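Plidura Home Router Set-up Guide
Section 2: First Connection
Posted by the Jallell support desk, updated September

This site uses cookies to remember your region and language. Accept / Manage settings

Read section 1 first if the box is still sealed. Otherwise carry on.

Before you start

You need: the router, its power adapter, one network cable, a phone or laptop. Your provider's account sheet too, if they gave you one. Some providers want a login, some don't.

Pick the spot. Open shelf, chest height or higher. Keep it away from the microwave, fish tanks, big mirrors. Not inside a cabinet. Leave a hand's width clear on every side for air.

Steps

1. Turn off the modem. Pull its plug at the wall and wait 2 minutes. Some modems have a backup battery, take that out as well.

2. Run the network cable from the modem to the router's WAN port. Push until it clicks. Tug lightly. If it slides out it wasn't in.

3. Power the modem back up. Wait for its online light to go steady.

4. Plug in the router. Status light blinks amber, then white. Can take a while on first boot, dont unplug it.

5. On your phone, join the network printed on the base label. Password is on the same label. Capital letters matter.

6. Open a browser and go to the set-up page. If it doesn't load, switch off mobile data and try again.

7. Choose a network name and a new password, at least 15 characters. Write it down somewhere that isn't the router.

8. Save. Router restarts. Rejoin with the new name.

CAUTION: Use only the supplied adapter. Others may fit the socket and still damage the unit.

CAUTION: Never run the cable under a rug or through a door hinge. Crushed cable gives slow or dropped service that is very hard to trace.

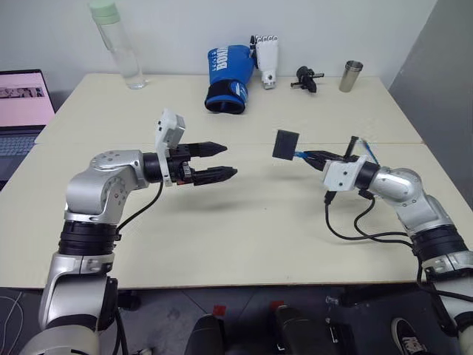
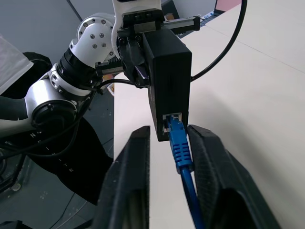
Wired connections

For desktops, TVs, consoles, anything that stays put. Use a LAN port, not WAN. Clip side of the plug lines up with the notch in the port. To remove, press the clip down first, then pull on the plug. Never pull on the cord.

Covered clips are stiff. Squeeze the cover toward the plug, a fingernail helps.

NOTE: Longest cable run we support is 139 feet. Past that, put a switch in the middle, the Cornance models are fine. A switch needs its own power outlet so plan for it.

Light stays off after plugging in:
- try another LAN port
- try another cable
- check the device isnt set to airplane mode or Wi-Fi only
- restart the device, then the router

Firmware

First update runs overnight. To do it by hand: Settings, System, Check Now. Download is roughly 226 MB so don't start it on a phone hotspot. Leave the power on untill the light is steady white. If it's still blinking amber after an hour, go to section 5, Reset.

Guest network

Off by default. Settings, Wireless, Guest. Guests can't see your printer or shared folders. Needs its own password, different from the main one.

Next: Section 3, Parental Controls

Contact Jallell Support | Copyright Jallell, all rights reserved | Back to top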